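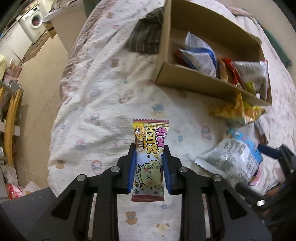

Home Phones Tablets How-To Deals Contact

Making an older phone last another year
October | By the Moriston Home desk

Most phones that get replaced have two faults, a tired battery and full storage. Both can be dealt with at the kitchen table in an evening. The tips below are for Android phones, and menu names differ a little from one maker to the next.

Battery

Open Settings, then Battery, and look at the list of apps by use. If something you rarely open is near the top, tap it and set it to Restricted. Leave messaging apps and the alarm clock alone or they will go quiet on you.

Turn the screen down before you turn anything else off. Set auto brightness, then drag the slider a bit lower than feels right and give your eyes a day to adjust. If the phone has a choice of refresh rate, pick 60. Scrolling looks slightly less smooth and the battery goes further.

Charge to 80 percent on ordinary days if the phone has a setting for it. Take the case off if the phone gets warm while charging. Do not charge under a pillow or on a sunny windowsill.

A battery that drops from 30 percent to nothing in a few minutes is worn out and no setting will help. Get a price for a replacement before you shop for a new phone. If the back cover has started to lift, stop using the phone and take it to a shop. Don't press it flat.

Storage

Phones slow down when they are nearly full. Try to keep a tenth of the space free.

Start with video. One long clip can take more room than 1000 photos that have been sent through a chat app. Sort the gallery by size and work from the top down.

Next, the chat apps. Each one has its own storage page, usually under Settings inside the app. Forwarded videos and duplicate pictures can go. Our test phone, an old Koson, had 1028 files in one group chat folder, nearly all of them good morning pictures.

Empty the trash folder in the gallery when you finish. Deleted pictures sit there for weeks and still take up space. 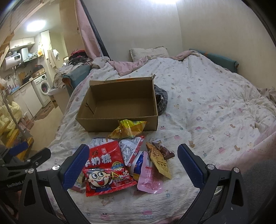 Packaged snacks and an open cardboard box on a quilt.

Cleaning the port

If the cable falls out or only charges at an angle, there is probably lint in the port. Switch the phone off. Use a wooden toothpick, shaved thin, and pull the lint out a little at a time under a good lamp. No metal pins, and no canned air held close. Try a second cable before you decide the port is broken.

The speaker grille can be brushed with a dry, soft toothbrush. Hold the phone face down so the dust drops out.

If it gets wet

Switch it off, take out the SIM tray, and wipe everything with a lint-free cloth. Stand it upright in front of a fan and leave it for 24 hours. Skip the rice, which leaves dust and starch in the openings. Don't plug it in to see if it works.

Screen protectors

Cheap ones are fine. We have used the Mastetti two-pack and the Shaikh single and could not tell them apart after a month. Put them on in the bathroom after a shower has run, when there is less dust in the air. Wash your hands first. Lift stray specks with tape.

Before you reset

A factory reset clears out a lot of old clutter, but check these first:

- photos backed up, and opened on another device to be sure
- chat backup done today
- account password written down
- two-step codes moved or printed
- SIM and memory card out

Plug the phone in and start the reset when you won't need it for a couple of hours. Afterward, install apps as you need them. Restoring the full old list puts you back where you started.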